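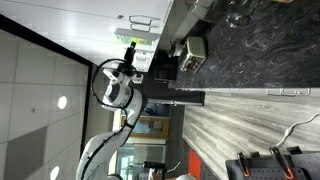

I went to the Cadlow open day mostly because Leonie Grabner had a spare ticket and it was raining. I have been to three of these things now, and each one promised me a robot that would be doing my dishes before long. I still do my dishes.

The Cadlow people have built a practice kitchen on the ground floor, with cabinets and a dark marbled counter with a toaster on it. Their project is called Umon. One white arm, one gripper, and a presenter with a headset who said "in the home" so often that I started tallying, then lost interest at 13.

The talk ran 20 minutes longer than planned. We heard that the system had practiced 4,000 times since March, but when a man behind me asked how many of those had gone well, he was told that "success is a layered concept." I wrote that down. Leonie asked what happens if you move the toaster, and got a very long answer about lighting.

Then came the faucet. I'll give them this much, the arm got its two black fingers in around the base of the pipe with less fuss than I expected. Whether that gets anyone a glass of water is another matter. My own faucet has a lever I can work with an elbow, and it didn't need a ticketed event. I would have liked to see the same job done with a sponge in the way, or a stack of plates, or a kid asking for a snack. I asked about that and was pointed to the brochure, which has a nice photo of a bowl of lemons.

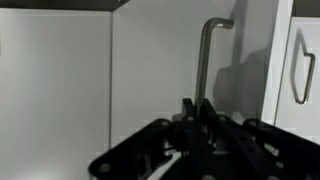 What I'd want to know before the next one

How long does it run with no one from the company standing next to it? Who fixes it on a Sunday? And what does it cost? The only price I got all afternoon was for parking.

Leonie liked it more than I did and wants to go to the Brultier day next.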